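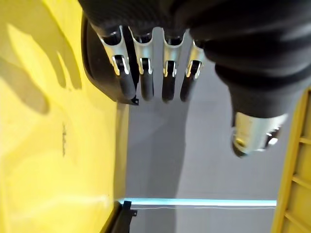 News > Local business > Hardware

Sutaner drops minimum order on small brackets

Last updated: Friday, 3:40 p.m.

Sondton – Hardware supplier Sutaner will sell its small brackets singly from February, ending a rule that required trade buyers to take a full box of 38. The change covers the flat, angle and offset types. Hinges and shelf rails are still sold by the box.

Geetha Rodrigues, who manages the Trujillo Street counter, said most of the requests came from repair shops replacing one broken part on an older cabinet or bench. "They needed one and had to buy 38," she said. "The rest sat in a drawer."

Single brackets will be packed with matching screws. Hole spacing will be printed on the bag in inches and millimeters, and the part number will stay the same as on the boxed stock. Orders of up to 20 pieces can be picked up the same day. Larger orders will ship from the Ditia warehouse within three working days.

The counter holds 4000 brackets in all sizes. Tarık Karakaya, who runs a furniture repair shop two doors down, said he would like the older offset pattern brought back as well – it was dropped from the catalog last year. Rodrigues said no decision had been made on that part.

Print this article | E-mail this article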